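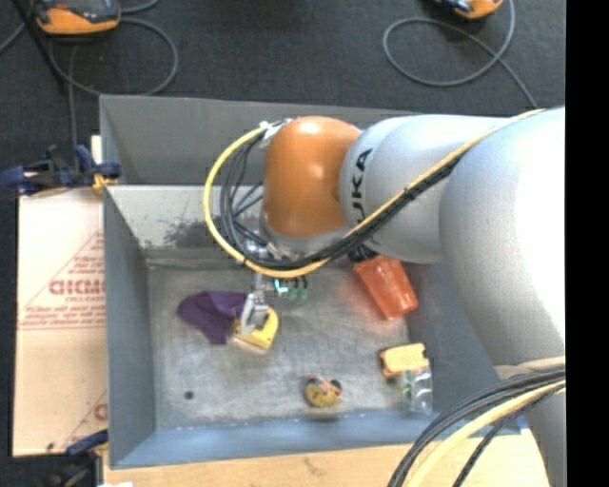
Slide 1 -- gray bin on the table

Stirum talk, January 2, 2019. Keep to 30 min!!

Open w/ the move. 19 years of stuff in the Anholm house, 2 weeks to clear it. Pause.

Sorting paper first. Mistake. Do paper LAST -- you start reading old letters and the afternoon is gone.

Next: the Piterberg sale. 2,649 dollars total, most of it from teh dining set. Books sold for almost nothing. Don't dwell.

Storage units -- ask who has one. Hands up. Ask who visited it since April. (wait for laugh)

Keep / give / not sure. Not sure box gets a date on the lid, taped shut.

Skip the attic story if runing late. Questions, then handout by the door.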